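Speaker notes: Looking after wooden tables
Evening talk, October, Tralum hall
Running time 50 minutes plus questions

Start at half past seven. Lights up for the first part, down for the slides, up again for the samples.

Opening

Good evening. Tonight's talk is about finishes on wooden tables: how to tell what is on yours, how to look after it, and when to leave it alone. I am going to stick to tables because they take the most punishment of any furniture in the house, and because most of the questions I get in the shop at Tidance are about them.

I will not be covering veneer repair, woodworm or upholstery. If you came for woodworm, see me at the end and I will give you the handout from the spring talk.

The table I learned on

Tell the story of the Kurtuluş table. Keep it short, two minutes at most.

It was made in 1882, according to a pencil date under one of the leaves, and I bought it from a house clearance in Kurtuluş when I was living in Istanbul. The top was black with old wax and soot. I spent a whole summer taking it back to the wood with the wrong stripper and the wrong grade of wire wool, and I ended up with a pale, furry surface that marked every time anyone put a glass on it. It took me years to understand that the black layer was wax over perfectly sound shellac. An afternoon with white spirit and a cloth would have done it.

So the first rule of the evening is to find out what you have before you do anything to it.

Finding out what you have

There are four finishes you are likely to meet: wax, oil, shellac (which includes French polish) and modern varnish or lacquer. Some tables have two of them, one over the other.

Pick a spot where it won't show. The underside of the top is often no use, as many makers left it bare. The inside edge of a leg is better, or the edge under a drop leaf.

Scratch very gently with a fingernail. If it leaves a soft smear, there is wax on top. Clean that off with white spirit before you test any further, otherwise the results mean nothing.

Next, a drop of water. Leave it for a few minutes. On bare or thinly oiled wood it will darken the surface and soak in. On shellac it may leave a white bloom. On varnish it will just sit there.

Then methylated spirit on a cotton bud. Shellac goes sticky within a minute. Varnish does not, in most cases. Some lacquers will soften a little, so don't hang about, and wipe it dry.

Pass round sample boards 1 to 4 here. Ask people not to put them on the radiator.

Colour and grain

People bring me photographs and ask what wood it is. Most of the time I can't say. Colour is a poor guide. Pine goes orange with age, mahogany can fade to a dull straw in a sunny window, and beech has been stained to look like everything under the sun. Pattern helps more, but only if you can see end grain as well as the flat face of the board.

The thing colour does tell you is how the table has been used. Lift a lamp that has stood in one place for a long time and look at the patch beneath it. Compare the leaves with the middle. If there is a strong difference, think hard before stripping, as you will be left trying to match two colours with stain, and that is skilled work.

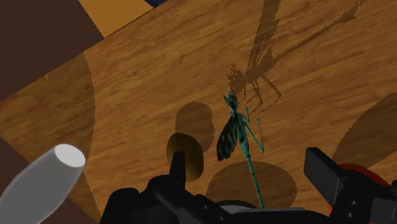
Slide 6: warm orange-brown tabletop, computer rendering. Long darker streaks, lighter amber bands between them.

Point out the direction of the grain. Everything you do to a table, whether it is dusting, waxing or sanding, goes along those lines. Circular rubbing is fine for putting wax on, but the last strokes should always run with the grain, from one end to the other without stopping in the middle.

Everyday care

A dry or barely damp cotton cloth is enough for most days. Wring it until no more water comes out, then wring it again. Dry the table straight afterwards.

Avoid spray polishes that contain silicone. They give a quick shine, but silicone gets into fine cracks and makes any later refinishing very difficult. New varnish pulls away from it in little craters.

Wax once or twice a year, no more. Use a proper paste wax, thinly. If you can see it, you have used too much. Leave it for 17 minutes by the kitchen timer, which is my own habit and suits the wax we sell, then buff with a clean cloth. Too little time and it smears. Too long and you will have sore arms.

Do not wax over a freshly oiled table. Let the oil cure fully first – weeks in a cold house.

Oiled tops need a fresh coat when water stops beading. Put the oil on, wait, and wipe off every bit that has not gone in. Lay the rags out flat outdoors to dry, or put them in a metal bucket of water. Rags left in a heap can heat up and catch fire by themselves. Say this twice. Every year somebody in the audience has not heard it before.

Marks and damage

White rings are moisture trapped in the finish. Often they fade if left for a few days. If not, try a little wax on very fine wire wool, working lightly with the grain.

Black rings are a different matter. The water has got through to the wood and reacted with it, usually with iron involved somewhere. These need oxalic acid, which is poisonous, and on a good table I would send them to a restorer.

For scratches that do not go through the colour, wax is normally all you need. For deeper ones use a wax filler stick, and choose one slightly darker than the surface. A dark line reads as grain, a pale line reads as damage.

Dents can sometimes be raised with a damp cloth and a warm iron, but only on bare wood. On shellac you will make a bigger mess than the one you started with.

Sanding

If you must sand, start no coarser than 110 or the nearest your shop stocks. I know people who go up to 1000 and beyond. On a kitchen table I stop well short of that, as a very smooth surface takes oil badly and shows every scratch.

Use a block. Fingers leave grooves. Vacuum between grades and wear a mask.

Demonstration

Move to the side bench. Use the Devo offcut, which has old shellac on one half and bare wood on the other. Show the methylated spirit test, then waxing, then buffing. Window open for the spirit. Ten minutes.

Questions that usually come up

Olive oil on tables: no, it stays sticky and goes rancid. Chopping boards are the same.

Tea and vinegar recipes from the internet: mostly harmless, mostly useless.

Heat mats: yes, always, whatever the finish.

Is mine worth anything: refer them to the auction house list on the back of the handout.

Finish by nine. Sample boards back in the box, stacked with paper between them.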